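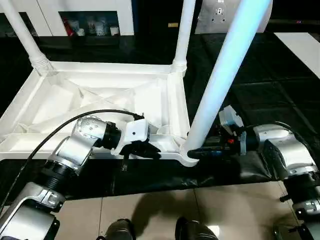 What can you pick up at a robot open day that's any use at home? More than I expected — mostly about putting stools together and taking them apart, plus a few things on benches and cables.

Went to the Lumeo open day out at Trosside, Mon 29 January. Notes typed up quick before I lose the bit of paper.

**Plastic stools, the leg-in-collar kind**

- Work with the stool on its side or upside down. Never standing up.
- One hand on the frame, the other low on the leg near the joint. The two arms were set up just like that, one pressing the seat frame, one gripping the base of a leg. I always grab the far end and wonder why it wobbles.
- Threaded collar? Turn backwards first till you feel it drop, then forwards. Saves cross threading, and plastic doesn't forgive.
- Hand tight. Go round all the legs, then go round again.
- Stuck leg: warm damp cloth on the collar, 5 minutes, try again. Rubber glove for grip. No pliers!!

**The bench**

Black plastic sheet over the front edge of the table. Stealing that. Catches crumbs and grit, and white plastic shows up nicely against black so you can see what your doing. A split bin bag and some tape does the same job.

Fiona Hepburn (she ran the demo) wipes hers down between jobs. Grit under a seat = scratches on the seat.

**Cables**

Slack loop where things bend, always. Same goes for the iron, the vacuum, the lamp you keep moving. Pull a cord tight round a corner and it goes at the plug end sooner or later.

**Scuffs on white plastic**

Bicarb paste, soft cloth, small circles, rinse. Athina Michailidis swears by a Sandex pad, the fine one. I'd try it on the underside first — the ribs collect all the grime anyway. Old toothbrush for the little pockets in the corners.

**If you go**

- Bus 14 to Pollock, then walk. Parking is hopeless.
- Flat shoes. Hard tiles everywhere and you stand the whole time.
- Ask questions while the arms are stopped, you get a better anwser.
- Tea is free, the muffins aren't.

Next one's in June, booking line is ext 759. Will take the wonky bathroom stool and ask about the collar that keeps slipping.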